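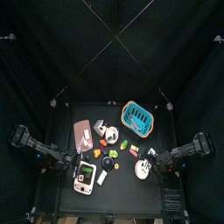 The table, with the pink board and the basket.

Yi-chun Hsieh did not believe in the kitchen. She had been told by her sister, by the woman at Naninico, and by a letter on heavy paper that a play kitchen was the surest way to get a quiet child talking, and she had read the letter twice looking for the part where they proved it.

"He cooks," said Csenge Rácz, who ran the Tuesday sessions. "They all cook, sooner or later."

"He's 5 next month. He doesn't cook. He lines things up."

"Lining up is prep."

Yi-chun had 2,000 dollars' worth of opinions about that, that being what the last specialist had cost, but she kept her mouth shut and looked at the table. It was black, and everything on it looked brighter than it had any right to. A pepper in green, another closer to yellow. Corn. A teal basket with an orange rim, with a utensil lying in it at a slant. Somebody had put two little white things on the pink cutting board, one above the other, and she caught herself wondering what they were supposed to be. Garlic? Cheese? She was forty-one years old.

Her son had wondered too, apparently. So-ying Choi, who took the notes, said he had spent most of the last session on that question.

"He said that? In words?"

"He said 'egg.'"

"They don't look like eggs."

"No," said So-ying. "I told him that. He said it again, louder."

Yi-chun sat down on the folding chair. She wanted to ask how much louder, and whether he had said it to So-ying or to the board, because at home he talked to the dishwasher now and then and she had stopped counting that as conversation. Csenge was moving quietly around the far side of the room with a mug of tea. The woman was always moving quietly. It seemed like something you could bill for.

"What's the purple one?" Yi-chun asked.

"What do you think it is?"

"Please don't do that to me."

Csenge laughed, and for a second Yi-chun almost liked her.
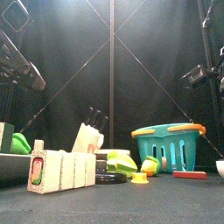 The long roll, the knife block and the green pepper.

It was the roll that bothered her most. It was beige and speckled and marked off in four pieces, pink and green at the end, and you could take it for sushi or for a sandwich. At Ramby, where she had done the accounts for three years, a product like that would have been sent back with a note. Decide what you are. A small beige cube was standing on top of it, near the end.

"That's his," So-ying said. "The cube. He wants it there."

"Why?"

"He hasn't said."

"So it could mean nothing."

"It could," said So-ying, and wrote something down, and Yi-chun would have given a lot to read it.

She looked at the knife block with its three black handles. Toys, she had been told, all toys. She got up, leaned over, and put a finger on the cube. It would be easy to move it. Then on Tuesday he would come in and either notice or not, and she would finally know something, which was more than the letter had offered.

"Mrs. Hsieh," said Csenge.

"I'm not touching it."

"You are, a little."

She took her finger back. Out in the hall a door banged, and she heard his shoes, the left one always harder than the right, coming along the tile toward them. She sat down again and put both hands in her lap.

"Egg," he said from the doorway, to the room in general.

"Where?" said Yi-chun, before she could think better of it.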